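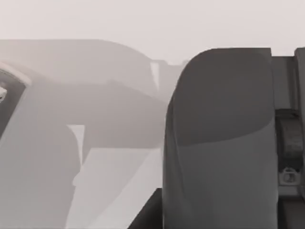 Plona Oral History Project
Progress report to the Fulto Fund, August

We've had a wonderful summer! The recordings from the Clarkatley mill families now run to 1,891 minutes, and Lucía Vallejo has finished typing up 16 of the interviews. Her notes on the old weaving words are a treat to read, and we'd love to print them alongside the transcripts.

Rodrigo Aranda spent two weeks in Sepúlveda talking with people whose parents left to work in the mill. He came home with 10 new interviews and a shoebox of letters on loan, some still in their envelopes. Damian Wieczorek is scanning them now (the handwriting is slow going, but what stories!).

Spending is on budget except for travel, where we went over by a little – the bus line had stopped running and Rodrigo needed a car. We'd like to move money from printing to cover it, if you agree.

Next up are the listening evenings at the library, starting at 7 p.m. Please come.

Demetrio Cantero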